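January, evening session. Handheld gripper comparison, day 3

Picking up where I stopped. Old Jallon handheld vs the new Kultia one. Same jaws on both, same spring, so in theory the only difference is the tracking and the trigger. In theory.

Setup notes first or I'll forget again:
- white cloth on the long table, do NOT swap for the gray one, cube tracking got worse on gray last month and we never found out why
- exposure locked before first take. Forgot this on the first two takes, deleted both
- zero the jaw encoder with jaws fully closed, not open. The Nông driver wants it closed. The readme says open. Readme is wrong, somebody please fix (probably me)

Jallon: 45 takes. Kept 39. Of the ones thrown out, most were cube pose jumps when the wrist rolled past flat. Pose flips to the wrong solution for a few frames, then snaps back. Filter hides it in the plot but the jaw path is garbage underneath. Don't trust the smoothed curve.

Kultia: trigger much lighter, nice for the first few minutes, then you start closing early. I do anyway. Would like someone with bigger hands to try before we blame the spring. Also the trigger has dead travel at the top, so jaw width vs trigger is flat and then suddenly isn't. Could fix in software with an offset, would rather have it fixed in the part.

Latency. Set logging to 300 Hz on both. Jallon holds it. Kultia drops whenever the display is refreshing, you can see little gaps in teh log at regular spacing. Turned display refresh off, gaps gone. Leave it off.

Cables. Still the worst part of all this. Lead pulls on the wrist when you reach across, and you fight it without noticing, and then the fight is in the data. Tried routing over the shoulder, better for reach, worse for turning round. Need the long one from Brallbridge, ordered, no tracking number.
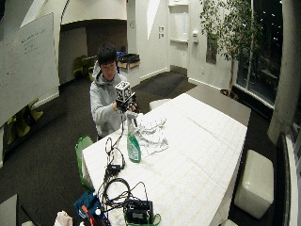
Bottles next. Spray bottle is a decent test for both, narrow neck and a wide body, so you get two jaw widths out of one object. Grab by the neck and it swings. Grab by the body and the jaws are close to max opening, where the Kultia encoder is least linear. Going with body grabs for the comparison and neck grabs as a seperate set, don't mix the folders.

Cloth: skip for now. Every fold is a different task and I can't compare anything.

To do
- redo calibration with the 300 mm board, the small one isn't enough at the far end of the table
- offset for trigger dead travel
- chase Brallbridge about cable
- second operator, same object list
- print spare cube faces, matte paper this time

Stopped 9:40 pm. Logs copied to the shared drive, raw only, nothing filtered.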